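Hattar Cloth, Black
Komside Household Textiles

The Hattar is a plain black cloth for drying up, wiping down and covering things on the worktop. It has a fine, slightly pebbled surface on both sides, so it doesn't matter which way up you use it. Sold in packs of 4.

The cloth is soft enough to fold over several times and hang in layers without springing open. For storage, fold it in half twice and lay it over a rail or flat in a drawer.
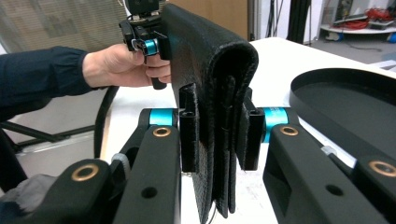
Reading time: 2 min

Care
Wash before first use, with other dark items. The black may lose a little colour in the first wash -- this is normal and stops after that. Do not bleach. Line dry, or tumble dry on low.

Ordering
Single packs are sent from our Eltetbridge warehouse. Orders of 20 packs or more go by pallet and take around a week longer. We hold 300 packs in stock at most times of year, with the next delivery due in May.

Also in this range
Plunden Cloth, a thinner version for glassware -- same size, same black.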